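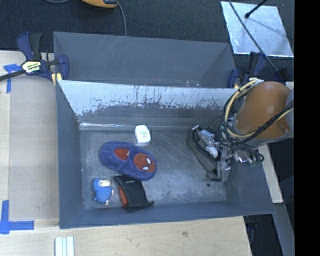
Jericho Dizon wants to know why one slipper always goes missing and never two. He wrote to me from Baird and said he had looked under the bed, behind the couch and inside the dog's basket, and could I please explain it because his mom was out of ideas.

Good question, Jericho! I have thought about this a lot (I have lost plenty of slippers), and I think the answer is all about odds and ends.

So what are odds and ends? They are the little things in a house that don't have a proper home. Your shirts live in a drawer. Your plates live in a cupboard. But where does a small blue figure live? Where does a dental floss container live, once it has left the bathroom? They sort of wander. Then somebody tidies up in a hurry and drops them all in the same bin, and a single slipper goes in with them.

A slipper is a funny case, really. It does have a home, and that home is next to the other slipper. But slippers get kicked off. You sit down, you get comfy, and one foot flings to the left while the other foot flings to the right - and now they are two separate things in two separate places. Whoever picks up the first one may not see the second one at all.

You might think a slipper would be easy to find in a bin. If it's a fuzzy one with a big Spider-Man face on the toe, it is! Red is a very loud color. But pile a blanket on top and even Spider-Man can hide.

Black things are much worse. A black pouch at the bottom of a dark bag just melts away, and your eyes slide right past it. Try feeling with your hands instead. Fuzzy, bumpy and smooth all feel different, and your fingers can tell them apart with your eyes shut.

Want to try sorting a bin of your own? I do mine on the kitchen floor.

First, tip everything out gently. Ask a grown-up to check for anything sharp before you start.

Next, make piles by where things go, like "bathroom" or "toys" or "feet." You will get one pile called "no idea." Everyone does. My friend Maribeth Lumanlan once had 31 things in hers, and 14 of them were pen caps.

Then carry one pile at a time back to its room. If you take two piles you will put something down on the stairs, and it will stay there until February.

Last of all, look at the "no idea" pile again and show it to the rest of the family. Somebody may have been hunting for that very thing for weeks.

As for your slipper, Jericho, take the one you still have and stand where you usually kick them off. Now look the other way.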